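Re: [Cendale-household] Gray towels, folding and storage
April 17, 2020

On the earlier message:
> I bought 20 of the gray Trukilia hand towels for the
> guest bathroom and the kitchen. They come out of the
> dryer fine but the stack always leans. I fold in half,
> then in half again. The shelf is 13 inches deep. Should
> I be rolling them?

I wouldn't roll them on a shelf that size. Rolls need a basket or a front rail, or they end up on the floor.

Thirds work better for me. Lay the towel flat and smooth it from the middle out. Bring one long side in, then the other over it, so you have a strip. Then fold the strip in half, or in thirds again if your shelf is shallow. Put the folded edge toward the front of the shelf. Your leaning stack probably comes from all the loose edges being on the same side. Turn every other towel around and see if that helps.

Textured towels hold a crease badly while they are still warm, so I let mine sit a few minutes. I also do them on a bare table. On a bed the bottom layer drags.

Gray towel on the table, part of it lifted in both:
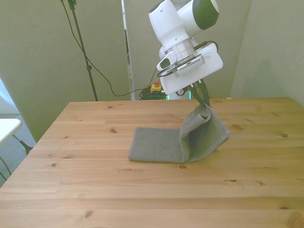
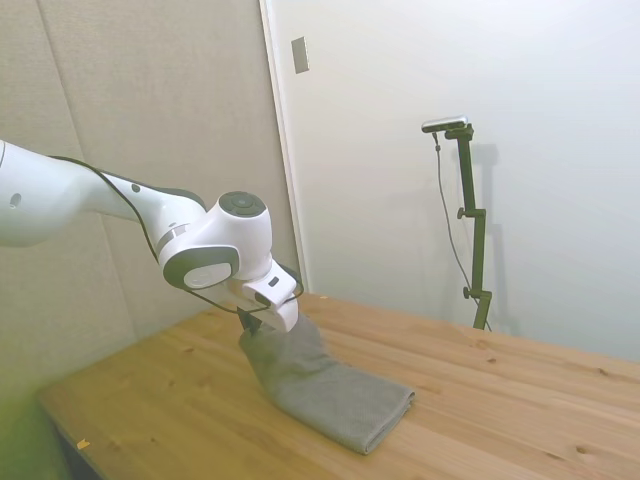

Reply from Vurnedeo:

Thirds did it for me too, but only after I stopped mixing old towels with new ones. The old ones have shrunk and the widths don't match. I keep two piles now. Also, if the shelf is 13 inches deep, measure the towel first. Mine are 43 inches long and needed one more fold before the door would close.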